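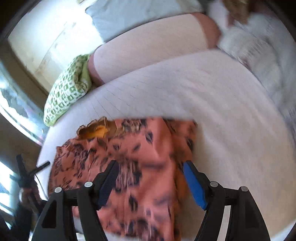 Most written standards for home handling work start with safety, and so does the one from Utside, a small firm that trains people to fold and sort cloth with hand-held grippers. The woman who helped write it, and who asked not to be named, is not sure it starts in the right place. "It has 18 pages on pinch points," she says. "Then you put two fingers on a crumpled pink print on a white sheet, and the rules have one line for you: grasp the item at a corner. Which corner? Find me one."

Her doubts go back to April, when the draft went out to partners at Novholm. They wanted a fixed count, 200 folds for each type of cloth, and called that good practice. She calls it a quota. "You can do 100 bad folds very quickly. The form is happy either way."
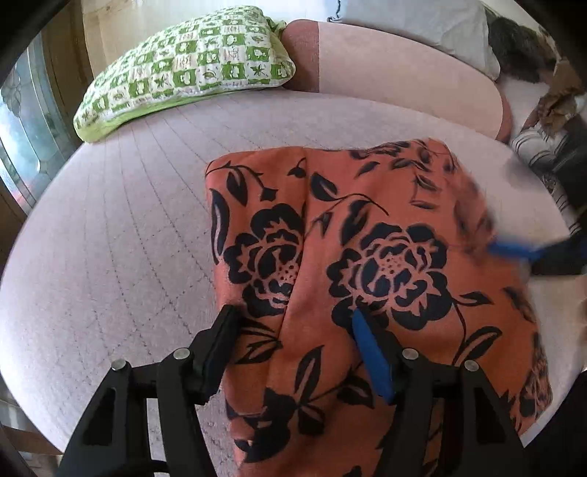
Novholm, 12 August 2019

The newest version, known as Lau, has a section on working with two grippers. It says both should hold the cloth before either one moves. I asked whether that made sense for something like an orange cloth with black roses, gripped from opposite sides on a round seat.

"As a habit, yes," she says. "As a rule, I don't know. Who checks it? The standard never says what counts as holding - touching, pressing, or able to lift."

Cindier, which sells a checking service, says it can review 400 clips against the text. She is unmoved. "If the text is vague, they are checking against their own opinion. I would like to see that written on the certificate."

She still uses the document herself, mostly the part about cables.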